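Cómo preparar y cerrar un estuche blando de cremallera

Guía de material de escritorio, ficha 10. Revisión: Tonantzin Cervantes.

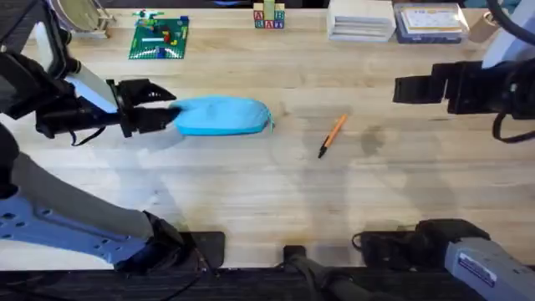

Estuche azul de cremallera y bolígrafo naranja con tapón negro sobre el tablero de la mesa.

Utilizamos cookies propias y de terceros para analizar el uso del sitio. Puede aceptar todas las cookies, rechazarlas o configurar sus preferencias.

1. Alcance

El procedimiento se aplica a estuches alargados de tejido flexible, sin armazón, con una sola cremallera longitudinal y tirador de cordón. Los estuches rígidos y los enrollables se tratan en fichas aparte. Se ha redactado a partir del modelo Maltow 435, pero es válido para cualquier estuche de construcción similar.

2. Material necesario

- Estuche vacío.
- Bolígrafos, lápices y rotuladores que se vayan a guardar.
- Paño de algodón seco.
- Cepillo pequeño de cerdas blandas.
- Superficie lisa y despejada a ambos lados del estuche.

3. Preparación

3.1. Abrir la cremallera hasta el tope y volver el forro hacia fuera. Retirar con el cepillo las virutas y restos de mina, sobre todo en las costuras de los extremos.

3.2. Comprobar los dientes en toda su longitud. Si hay hilos del forro atrapados, cortarlos a ras; no deben arrancarse.

3.3. Tapar todos los bolígrafos y rotuladores. El tapón debe encajar hasta el fondo. Un tapón que gira libremente se considera defectuoso y el bolígrafo no se guarda.

3.4. Colocar el estuche paralelo al borde de la mesa, con el tirador accesible. Dejar los útiles al lado, separados de la tela.

4. Carga

4.1. Sujetar el estuche por un extremo y mantener la abertura separada con la otra mano.

4.2. Introducir cada útil en diagonal, con el tapón por delante, y asentarlo después a lo largo del fondo. En un tejido blando, la entrada en vertical deforma la pared y desplaza los útiles ya colocados.

4.3. Situar los elementos más largos junto a la costura inferior. Gomas y sacapuntas se colocan al final, en el extremo opuesto al tope de cierre.

4.4. No superar dos capas de útiles.

5. Cierre

Juntar los bordes con los dedos por delante del cursor y tirar del cordón en línea con la cremallera, sin levantarlo. Si el cursor se detiene, retroceder unos centímetros y recolocar el contenido antes de repetir.

6. Incidencias frecuentes

Cursor duro: pasar una mina de grafito por ambos lados de los dientes y accionar varias veces. Limpiar el exceso con el paño.

Cordón deshilachado: sustituirlo por el recambio Durnis 1453 o por un cordón trenzado del mismo grosor, anudado con doble vuelta.

Manchas de tinta en el forro: véase la ficha de limpieza preparada por Gebhard Rüegg.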